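4.2 Touch controls and wearing time

Each listener wore the Skemora over-ear headset for two sessions, one wired and one wireless, with the same playlist at the same level. Volume and track changes were made on the touch surface of the right ear cup. We logged every swipe and tap, and each listener rated comfort on a scale of 0 to 100 at the end of a session.
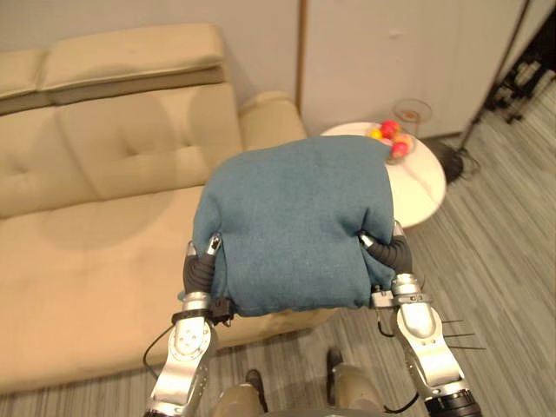 Figure 3. Cushion held by two grippers in front of a beige sofa.

Did the wireless mode change how often listeners used the touch surface? Swipes were more frequent without the cable -- most of them small volume changes in the first minutes -- while taps stayed level.

Comfort ratings had a median of 70 in both modes. Eleven listeners said the ear pads felt warm by the end, and this did not depend on the cable. Kushwaha and Macedo found the same with the older Clundero model, which has a stiffer headband. We did not test listeners who wear glasses, so the ratings may be too high for that group.

Contact: Napaporn Prasertsri, Intarasuk Audio Lab | Back to top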